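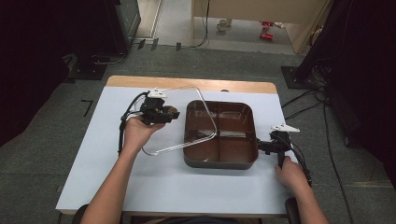

Student Projects / Product Design

Heat and Handling in a Four-Compartment Electric Pan

Reading time: 2 minutes

Felicidad Javier and Gerardo Navarro

1. Purpose

The project examined whether a divided electric pan could serve as the only cooking appliance in a shared student room. Two matters were studied: how evenly the four compartments heat, and how easily the pan can be uncovered and moved on a small table. The work was done in October for the Provgate module.

2. Heating

Each compartment was filled to the same level with tap water and a probe was placed at its centre. The pan was switched on with the lid in place and readings were taken until the slowest compartment reached 80 degrees. The run was repeated on a second day. The compartments differed by up to 6 degrees during warming, with the two on the handle side ahead. We did not test the pan with food in only one compartment - this would be the more usual case for a single cook.

3. Lid and table space 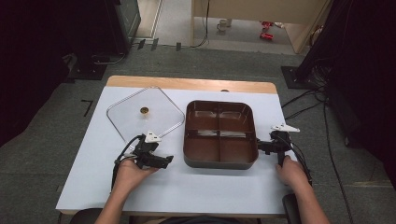

Table space was treated as part of the design problem, as most room desks are shared with books and a lamp. The lid has to be put somewhere each time a compartment is stirred or emptied. Set flat beside the pan and turned so that its corners point outwards, it takes up much of the left half of the tabletop. The small round knob sits at the centre, so the direction of turning makes no difference to the grip. A stand or clip that holds the lid upright would free this area.

4. Recommendations

The dividing ribs should be kept, but the lid needs a resting place on the pan itself. Gerardo Navarro drew 2 versions of a rim slot, of which the shallower is simpler to mould. A card model of it is to be tried on Friday. The drawings are stored in the Clerier folder with the probe readings.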